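Home News Housing Business Schools Sports Contact

Trescombe apartments get new bathroom cabinets as storage refit begins

June 3, 2024

Work has started on a bathroom refit at the Trescombe apartments in Patmont, where the old medicine cabinets are being replaced with wall-mounted units that combine a mirror and open shelves.

The building has 100 apartments, most of them one-bedroom units with small bathrooms. The owner, Montoya Property, said 12 bathrooms were finished in May and the rest will be done floor by floor through the end of the year. Tenants will get a written notice seven days before work begins in their unit.

The refit covers the cabinet and the washbasin vanity under it. Tubs, toilets, and floor tile are staying as they are. Montoya said the old cabinets were set into the wall, and many had rusted at the hinges or had doors that no longer closed. The openings left behind are being patched and painted before the new cabinets go up.

The cabinets were ordered from Prarkum, a bathroom furniture supplier that also provided the vanities. The building's rental office has a list of floors and the order in which they will be done, and a copy is posted next to the mailboxes.

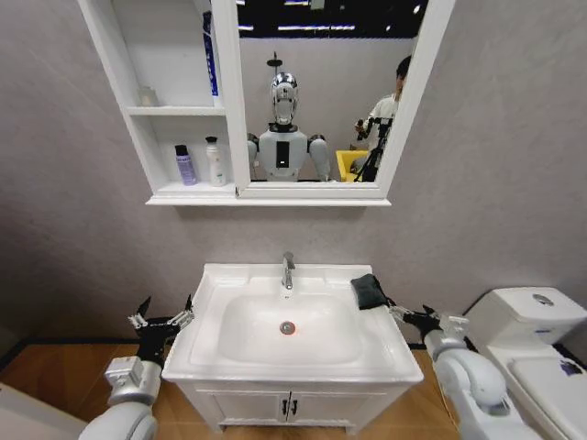 Storage was the main complaint in a tenant survey the owner sent out last year. People said they had nowhere to put everyday items except the edge of the sink or the top of the toilet tank. Montoya looked at cabinets with full-width mirrored doors and decided against them, saying the doors were the part that failed most often in the old units. The style it chose puts two open shelves on the left and a mirror in a thick white frame on the right, and bottles such as a pump dispenser can stand upright on either shelf. The whole cabinet is white, to go with the vanity. A flat ledge runs along the bottom edge.

Not every tenant wanted open shelves. Several who answered the survey asked for at least one closed compartment for medicine and razors, mostly in households with young children. Montoya said a small lockable box that fits on a shelf will be available on request at no charge. Requests should be made at the rental office before the installation date, although boxes can also be added later.

Each bathroom is expected to take two working days. On the first day the old cabinet and vanity come out, the wall is repaired, and the water to the sink is shut off. The new vanity and cabinet go in on the second day, after the paint has dried. The toilet and tub can be used in the evening between the two visits. Tenants who can't be without a bathroom sink overnight can ask for the key to the washroom on the ground floor.

Before the first visit, tenants are asked to empty the medicine cabinet and the vanity, take down any hooks or stick-on shelves near the sink, and move rugs and laundry out of the room. Crews will not pack or move personal items. Pets should be kept in another room with the door closed.

The rental office also has some advice on loading the new shelves. Heavy bottles should go on the lower shelf, and glass containers are better kept in the vanity. The shelves can be wiped with a damp cloth and mild soap. Scouring powder and bleach sprays will dull the finish, and wet bottles left standing for long periods may leave rings.

Tenants may not drill into the cabinet or hang anything from the ledge. Those who have put up their own mirrors or cabinets will be contacted separately. They can keep what they have if it is securely fixed and the wall behind it is in good condition, but they will need to sign a form saying they turned down the new unit.

Montoya said rents will not go up as a result of the work. The building opened in 2000, and the bathrooms had not been changed apart from repairs. A similar project for the kitchens, covering the upper cabinets and the pantry shelves, is being priced now, but no start date has been set.

Old cabinets in usable condition are being set aside in the basement storage room. Tenants can take one free of charge until the room is cleared at the end of the project. Most are missing at least one shelf, and mounting screws are not included.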